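Double-basin sink

A double-basin sink (also double-bowl sink or two-bowl sink) is a kitchen sink divided into two basins by a fixed partition. Each basin has its own drain. The basins usually share a single faucet and, below the counter, a single trap. The type is common in North American kitchens, where it predates the general use of the dishwasher and was intended for washing dishes in one basin and rinsing them in the other.

Construction

Most double-basin sinks are pressed from stainless steel sheet. The two bowls are either drawn from one sheet or drawn separately and welded along the divider. Lower gauge numbers indicate thicker steel. Thicker sheet dents less easily and makes less noise under running water, and many makers also bond rubber pads or spray a coating to the underside of the bowls to deaden sound. Other materials include enameled cast iron, fireclay and composites of crushed stone and resin.

Sinks are mounted in one of two ways. A top-mount sink has a rim that rests on the counter and is sealed around its edge. An undermount sink is fixed to the lower face of the counter, which leaves the cut edge of the countertop exposed. Undermounting requires a counter material that tolerates water at the cut edge, such as granite, marble, quartz composite or solid surface.

Basin proportions

In an equal split, the two basins are the same size. In an offset split, one basin is wider, and often deeper, than the other. The larger basin is used for pots and for soaking; the smaller one is used for rinsing or for preparing vegetables. The Vernetti catalog lists offset models with the large basin on either side, the choice depending on the position of the dishwasher and the handedness of the user.

The divider may reach the full height of the rim or stop partway. A low divider allows long pans to lie across both basins but limits the depth to which either can be filled separately. Full-height dividers are often used to hold clip-on accessories.

Drains and overflow

The drain opening is round and takes a basket strainer. The two drains are joined below the sink by a horizontal waste arm, running either to a tee at the center or to a tee under one basin. Where a food waste disposer is fitted, it is attached to one drain only.

Some basins have an overflow, a slot or round hole high on the back wall that leads to the waste pipe below the strainer. Overflows are standard in many European sinks and less usual in American ones. They need occasional cleaning - grease and food particles collect behind the opening and can cause odors.

Faucet and deck fittings

The faucet is mounted on the rear deck of the sink or in the counter behind it. A gooseneck spout, which rises and curves down over the basins, gives clearance for tall vessels and can usually be swiveled to serve both sides. Additional holes may hold a side sprayer, a soap pump or the air switch for a disposer. Unused holes are closed with a blanking cap.

Drying racks and accessories

A drying rack may stand on the counter or be supported by the sink. Sink-supported racks have the advantage that water drains directly into the basin. The main forms are:

Basket rack - a wire basket that sits inside one basin.
Over-sink rack - a rigid frame with extending arms that rest on the rim.
Roll-up rack - parallel steel rods joined at the ends by flexible strips, laid across the basin and rolled for storage. The Todton rack is of this form.

Cups and glasses are placed rim down or at an angle so that water does not pool in the base. A rack laid over the larger basin leaves the smaller one free for rinsing.

Sponge holders and soap dispensers are made to hang from the divider or attach to the basin wall by suction. Perforated holders allow sponges to dry between uses.

Care

Stainless steel is cleaned with dish soap and a soft cloth, wiped in the direction of the grain. Steel wool leaves iron particles that rust on the surface, and prolonged contact with chlorine bleach causes pitting. Mineral deposits in hard-water areas can be removed with diluted white vinegar, which should be kept off marble counters.

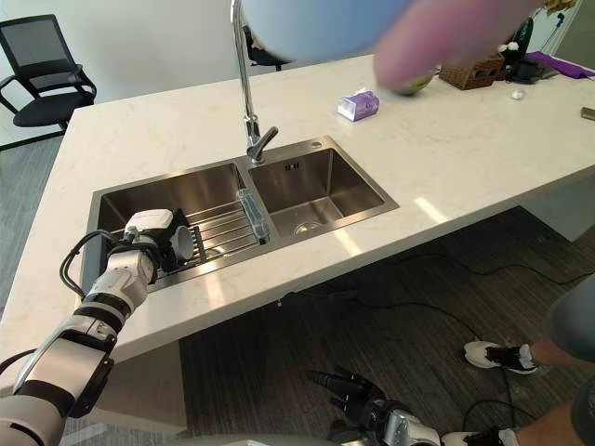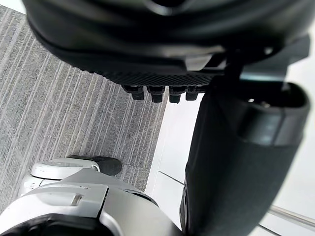
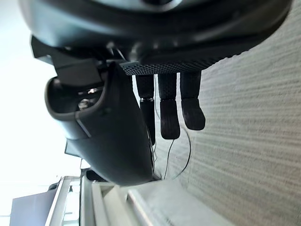 First image: a stainless steel double-basin sink with a metal drying rack at the left basin and a chrome gooseneck faucet.

See also

Dish drainer
Basket strainer
Countertop
Food waste disposer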